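Production workshop notebook – Trarkska, studio run
May, second week of the fit-up

9:40 a.m. Get-in was supposed to be eight. The truck was at the wrong Yang. There is a Yang Theater and there is a Yang Street loading dock, and they are on opposite sides of the river, and the driver had been perfectly happy at the second one with a coffee.

Set is in now. Two chairs, one table, one door in a freestanding frame. For a two-hander it still took up the whole dock.

The door. It swings upstage when it should swing down. The drawing says down. The model box says up. Kyu-ri designed both, so I asked her, and she looked at them for a while and said the model box was made on a bad day. Rehanging it after lunch. New hinges needed, as the old screw holes are now mostly a rumor.

11:15. Sightlines. House is 184 seats with the side banks open. From the far end of row A on the left you can't see the second actor at all during the letter speech, which is six minutes long and the reason people buy tickets. Options:
- kill the end seats (box office will cry)
- move the chair 18 inches center (director will cry)
- leave it and call it an intimate listening experience
Moved the chair. Spike marks are yellow now. Ignore the white ones. I peeled up as many as I could find, but the floor has been painted over tape since before I worked here and some of it is structural.

1:30 p.m. Sound. The Wosora playback unit dropped cue 5 again. That's the rain. It does the train, the phone and the church bell without complaint, then gets to rain and sits there. Swapped the cable. Same. Re-exported the file at a lower level. Same. Renamed the file from "rain_FINAL_final2" to "rain" and it has played clean since. I don't want to know. Do not rename anything else.

Rain also too loud under the quiet scene. The whole point of the play is that these two people talk very softly to each other and we lean in. At present we lean in and hear plumbing. Down 6 dB, fade over 900 ms, and it comes back up only once she has sat down. Whoever is on the board: watch her, don't watch the script. She sits when she feels like it.

2:50. Haze. Tried the Drustalix at its lowest setting for the dawn look. Lovely for a minute. After that you could have docked a ship by the exit sign. Front-of-house asked if we were doing a different play. Going to try short bursts through the wing curtain with a desk fan on it, and if that fails, dawn will be clear and cold, as it often is.

4:00. Money note so I stop being asked. We had 3,000 for build and paint. The door has eaten more of it than a door should. Anything else we need comes from stock. There is a lampshade in the prop cupboard that has been in every show since I started and it can be in this one too. Regulars will greet it warmly.

5:20. First stagger through with both actors on the set. Notes:

Table wobbles downstage left. Felt pad, one foot.

Kettle is real and boils for real, and it takes longer than the dialogue written to cover it. The cast filled with a very long look out the window (there is no window). Director liked the look. So the look is in, and I am to stop trying to fix the kettle.

Door rehung, swings down, sticks at the last inch. He shoves it with his shoulder on the exit and it reads as grief. Plane it a little tomorrow but leave some grief.

Blackout at the end is late every time. My fault, I was listening. It's a good last page.

6:45. Kyu-ri wants the wall color warmer. It's called Oatmeal on the can. She wants "the oatmeal of someone who used to be happy." Mixed three samples on offcuts and left them leaning by the paint sink with numbers on the back. I like number two. She'll pick three.

For tomorrow:
felt pad
plane door (see above re grief)
order more yellow tape
write the preset list for the second act before somebody asks me where the letter lives. It lives in his left coat pocket. Spare is in the prop cupboard behind the lampshade.
check fan noise from row A

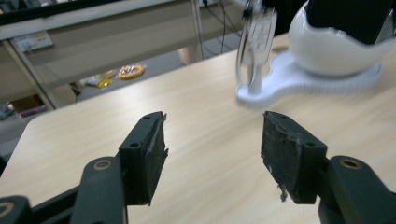
Dark green jaws, open, pads worn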